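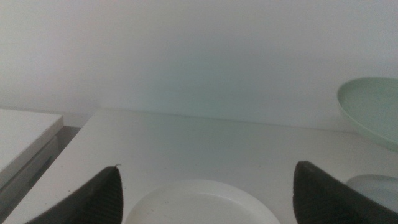 The house rules for arms that handle dishes

The rule sheet at Bisano runs to seven items and fits on one page. Liliana Testa wrote the first version in December, when the company had one arm and a borrowed kitchen counter. She has rewritten it several times.

Bisano tests small robot arms on household work, mostly clearing and stacking tableware. The machines are light and slow next to anything in a car plant, and people tend to treat them that way. Testa thinks that is where the trouble starts.

"You get someone who would never lean over an industrial arm, and they will reach right across this one to straighten a plate," she says.

The first item on the sheet covers reaching in. No hands go over the table while the motors are powered, even if the arm is standing still. To move a dish, the operator pauses the run, waits for the status light and then reaches from the front. The second item says that whoever pauses the run is the one who starts it again.

Ankit Katiyar, who joined from the test lab at Wemside, added the items on grip. A plate is picked up by the rim, and the closing force is set for the plate in use, with the value written in the log. Before the first lift of the day the operator looks over the ridged finger pads for grease, lint and wear. 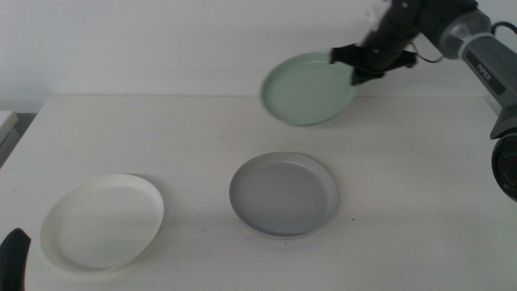

Issue 802

Carrying has its own item. A plate in the air should take the lowest path that clears whatever is on the table – Katiyar wanted a fixed height, but it didn't suit stacks. Speed is capped during the carry and again for the last stretch before the plate is set down. Cables need enough slack for the full reach and must not hang where the fingers close.

Not everyone agrees on the details. Diane Campbell, who manages safety at Deschamps, would like a hard limit on how long one person can supervise. Her own team changes over after 200 lifts. "People stop seeing it," she says. "The plate goes up, the plate comes down, and they're looking at their phone." Testa has left that item open for now.

The log is the part operators complain about. Every drop, slip and unplanned stop gets a line, including those that do no damage. It now holds around 3000 entries. Clifford Caron reads through the new ones each month and marks any that repeat. The cap on setting-down speed came from his notes, after a run of chipped rims that had each been written off as bad luck.

A shared version of the sheet is being drafted with Buden, which uses similar arms in training kitchens. Noémie Després is editing it there. Her main request so far is to replace "near the arm" with a distance marked in tape on the floor.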